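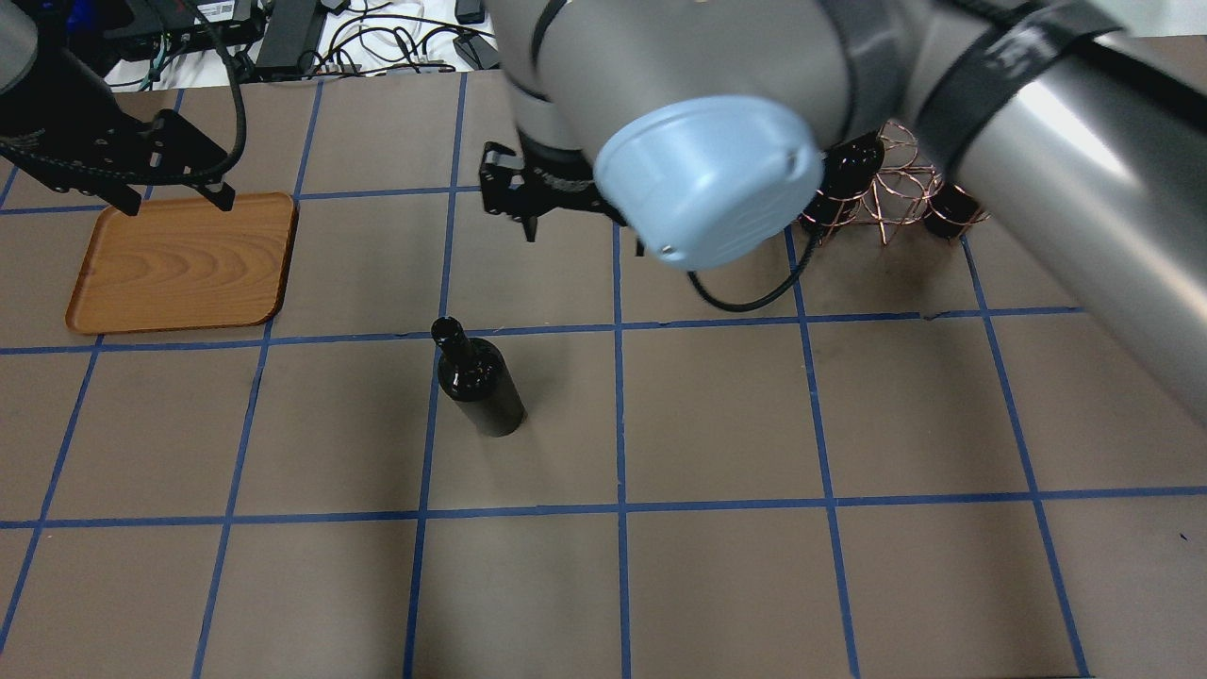 The weight of an empty bottle

Most people judge a wine bottle by lifting it. A heavy bottle with a deep punt reads as a serious wine, and a light one reads as something for a weeknight. The glass has no bearing on what is inside it, yet for a small winery it is often the largest single item in the packaging budget and the largest part of the freight.

Farzana Wijesinghe has been trying to take weight out of the bottles at Brenside, a family vineyard on a cool south-facing slope, for six vintages. She trained as a mechanical engineer and came to wine through her husband's parents. Her interest in the subject began with a pallet that was over the limit for the truck it was meant to go on.

"We were paying to move glass," she says. "The wine was coming along for the ride."

A standard bottle holds 750 millilitres, so the wine weighs close to three-quarters of a kilogram whatever it is poured into. The glass can weigh less than half a kilogram or more than a full one. At the upper end of that range the container is heavier than the contents, and every stage of handling carries the penalty: the furnace, the trip to the winery, the trip to the shop and the recycling truck.

Making a bottle lighter is a question of where the glass goes. In the older blow-and-blow process, air forms both the first rough shape and the finished one, and the wall thickness varies a good deal from shoulder to heel. Manufacturers allow for the thinnest point by making everything else thicker. Narrow-neck press-and-blow uses a metal plunger for the first shape, which spreads the glass more evenly. The walls can then be thinner on average without the weakest spot becoming weaker.

The places that fail are well known. The heel, where the wall turns into the base, takes the knock when a bottle is set down hard. The shoulder and the lower body rub against their neighbours on the filling line. Scuffing matters more than it looks, as fresh glass is very strong and scratched glass is not. Two coatings deal with this. One goes on while the bottle is hot, usually a tin compound, and the other goes on after annealing, usually a form of polyethylene. The second makes the surface slippery so that bottles slide past each other.

Colour adds its own trouble. Very dark glass protects wine from light, which is why it is used, but it absorbs heat differently in the mould and is harder for optical inspection to see through. It is also harder for recyclers to sort. Soudabeh Esfahani, who runs quality control at the contract bottler Cireck, would prefer that clients picked a mid-green.
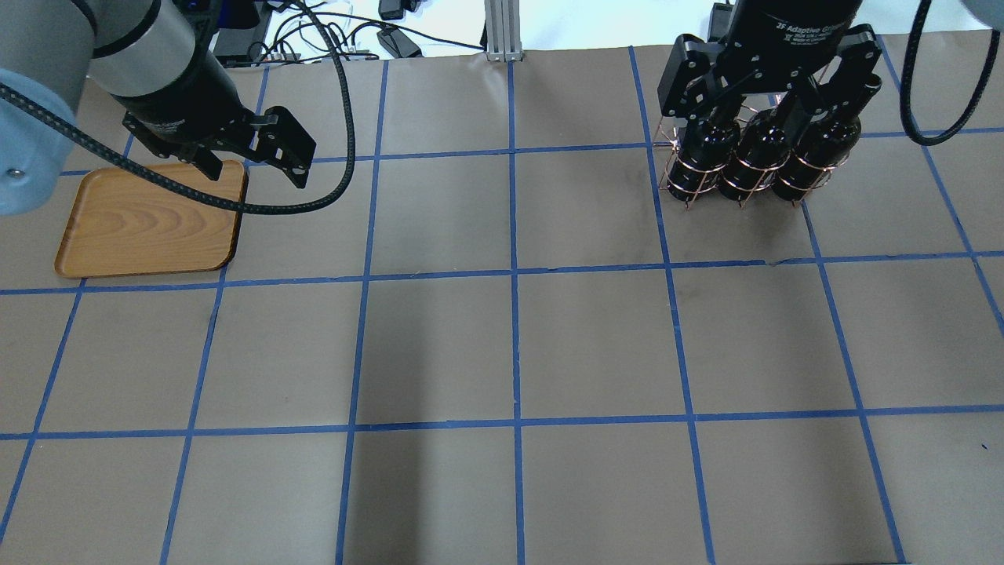
Her line was set up for heavier bottles, and the first lightweight trial did not go well. The glass itself held. The trouble came from the star wheels and guide rails, which had been adjusted over the years to suit a bottle that could be pushed around. Lighter bottles have less inertia and a slightly higher tendency to topple when empty. Cireck slowed the infeed by 15 per cent, replaced the worn rail inserts and lowered the guides by 18 millimetres. The line was back to full speed the following Monday.

"You have to treat the whole line as part of the bottle," Esfahani says. "Clients send me a drawing of the glass. I want to know about the carton, the closure and the truck."

The closure is less of a concern than it is for sparkling wine. A still wine under screw cap puts little pressure on the glass, although the capping head pushes down with considerable force and the neck finish has to be held to tight tolerances. Sparkling is another matter. Several atmospheres of internal pressure set a floor on wall thickness, and a traditional-method bottle will remain heavy for the foreseeable future.

At Brenside the riesling and the pinot noir have both moved to the lighter mould. The reserve pinot, sold under the Plulteo label, has not. Wijesinghe tested the change with restaurant buyers, and the owner of Trương, a dining room that takes 20 cases of it each year, said her staff found the heavier bottle easier to sell at the table. Wijesinghe does not agree with the reasoning but has left the bottle alone for now.

She has considered refilling as well. The arithmetic favours it where the bottles travel short distances and come back in good order. It depends on a washing plant, a shared bottle shape and labels that come off in hot caustic, and her region has none of the three. A proposal for a shared washing facility was costed in April and is being revised.

In the meantime the lighter bottles are stacked in the shed, and the pallets go out under the limit.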